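Gripper Evaluation Log
Diary of the Derkbridge bench, entry for 06/08/2022

The purpose of this entry is to record the second round of comparison between the Prondola hand-held grippers and the Mahama pair. The first round was completed in February and was confined to single-hand work on rigid blocks. The present round extends the comparison to two-handed work with small household goods, and it was agreed in advance that no result from February would be carried over into the new tables.

Work began with an inspection of all four tools. The Prondola units were found in the condition in which they had been stored. One of the Mahama units showed play at the lower linkage, and its bolts were tightened before any trial was recorded. The amount of play before tightening was not measured. This is regretted, as the question of whether the Mahama linkage loosens with use has now been raised twice and cannot be settled from memory. A line for it has been added to the inspection sheet.

The trigger force was then checked on each unit with the spring balance. The left Prondola tool required 26 newtons at full closure, and the right required slightly less. The difference can be felt when both are held together, and the operator remarked that the left hand tires first. It has not yet been determined whether this is a matter of the spring or of lubrication. The return stroke is even on both sides.

The morning was given to calibration of the jaw opening. The procedure supplied with the Prondola tools asks for the jaws to be opened and closed fully five times before the readings are saved. It was followed as written, although the third reading on the right unit was discarded by the software without explanation and the whole sequence had to be repeated. The log shows error 2419 at that point. The code does not appear in the printed manual. A request for its meaning has been sent to Broduvstead, from whom the tools were bought, and no answer had been received by the close of the day.

Calibration of the Mahama pair took less time. The Mahama software accepts a single slow stroke and shows the result as a curve on the screen, so that a bad stroke can be seen and repeated at once. This is a real convenience. It should be noted, however, that the curve is drawn after smoothing, and a brief sticking of the jaw could pass unseen. The raw values can be exported, and this was done for both units.

The household trials were held in a furnished room, in keeping with the plan. The bench at Derkbridge has even light, a flat top and a plain background, and results obtained there have been kinder to every gripper than results obtained elsewhere. The plan called for a mat on the working surface and a clear box to hold the goods, with the items left at whatever angle they fell. Each trial consisted of lifting one item out of the box with one hand while the other hand steadied the box or held a second item.

A total of 44 trials was set for the day, divided equally between the two makes. The scoring was kept simple. A trial was marked as a success if the item was lifted clear of the rim and set down on the mat without being dropped, and as a failure in any other case. A column was kept for remarks, and most of what is useful will be found there.

The flat and slender items gave the most trouble with both makes. A slim item lying against the floor of the box leaves very little for the jaws to close upon, and the tips must be brought almost upright to reach it. The Prondola fingers are narrower at the end and were better suited to this. The Mahama fingers are broader and met the wall of the box before they met the item. On larger goods the position was reversed, and the broad fingers held cartons and cups with less turning in the grip.

The ridged pads deserve a separate note. With the ridges running across the finger, a smooth tube held lengthwise was inclined to roll out as the jaws closed. When the wrist was turned so that the tube lay across the ridges, the hold was firm. The operator learned this within a few trials and began to turn the wrist without being asked. The improvement in the later trials must therefore be read with some caution, as the tool did not change. For the next session the order of the two makes will be alternated, so that one does not have all the benefit of a practiced hand.

A further difficulty was the clear plastic of the box. The wrist camera on the left unit hunted for focus whenever the wall of the box came between it and the goods, and on several occasions settled on the wall itself. Fixing the focus at 30 centimeters removed the hunting, at the cost of some softness when the jaws were fully lowered. It was decided to retain the fixed setting for all remaining trials and to mark in the table where the change was made. 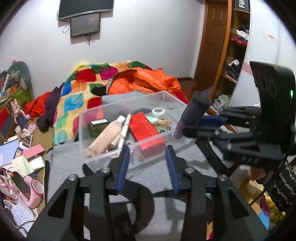
A differing opinion on the matter of focus came by message from Mahama in the early evening, to the effect that a fixed setting should not be adopted on one make unless it is adopted on both, that softness at close range will count against the narrow fingers more than the broad ones, and that the trials made before the change ought to be repeated in full. The message added that operators should be told nothing of the scores until the round is closed.

The first and third of these points are accepted. The Mahama cameras will be set to the same fixed distance before the next session, and the trials made under automatic focus will be run again under the new setting. The second point is noted as a prediction and will be tested. As to the last, the operator on this occasion also kept the score sheet, and a second person will be needed if the recommendation is to be followed. A request has been entered.

The recordings from all units were copied to the shared drive at the end of the session. The clocks of the left and right Prondola units had drifted apart by a small amount over the day, enough to be seen when a handover from one hand to the other is played back side by side. The Mahama pair takes its time from a common source and showed no such drift. For two-handed work this may prove to be of more weight than the shape of the fingers, and it is proposed that clock agreement be given its own row in the comparison table.

Items outstanding: reply on the error code; lubrication of the left trigger; replacement of the worn charging lead; printing of revised score sheets with a column for focus setting; second set of pads, with the ridges running lengthwise, to be ordered if Broduvstead can supply them. The tools were switched off, cleaned and returned to their cases, and the batteries were placed on charge.

Contact the Derkbridge bench | Copyright 2022 Derkbridge | Back to top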